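作業ノート 2018年10月
机:アルミの作業台(Stosside側)

Godoyの倉庫から引き取ったタワー機、やっと蓋を開けた。横倒しにして側板を外すと中が全部上を向いてくれるので、やっぱりこの姿勢がいちばん好きだ。緑の基板を上から眺めるだけでちょっと楽しい(Defne Kahramanさんには毎回笑われる)。

CPUは先に抜いて静電袋へ。グリスは思ったより固まっていて、アルコールで拭くのに綿棒を5本使った。レバーは上げたままにしておく。ソケットのピンには絶対に触らないこと! 前回のDrustanceの台で一本曲げて、ルーペで戻すのにほぼ半日つぶした。あれはもうやりたくない。

今日の本題はドライブまわり。青い樹脂のキャディにハードディスクを載せて、ケースの隅のベイへ斜めに下ろしていく方式で、これが実によくできている。ねじ回しの出番がほとんどない。ベイの近くを赤と黒の細い線が通っているので、先に電源ユニット側へ寄せておくと引っかかりにくい。
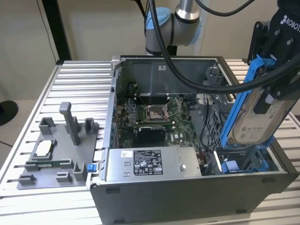 線を寄せるのに最初は結束バンドを使っていたけれど、切るときに怖いので面ファスナーに変えた。長さは262mmに切ったものがちょうどよかった。在庫はAdisの引き出しに16本。使ったら戻しておいてください。

メモリはまだ検査していない。外す前にスロットの順番を紙に書くつもり。白と黒のラッチは見分けがついて助かる。古い機械のこういうところ、本当に感心する。

気になる点
・ヒートシンクの埃。エアダスターより筆のほうがよさそう
・ファンの軸の音。無負荷で4000回転まで上げて聞いてみたい
・電源は単体で電圧を測ってからつなぐ

Defneさんから、ベイの出し入れの手順を新人用に一枚にまとめてほしいとのこと。喜んでやります! 12月の整備会までに下書き。キャディの予備があるかどうか、Godoyに問い合わせ中。返事待ち。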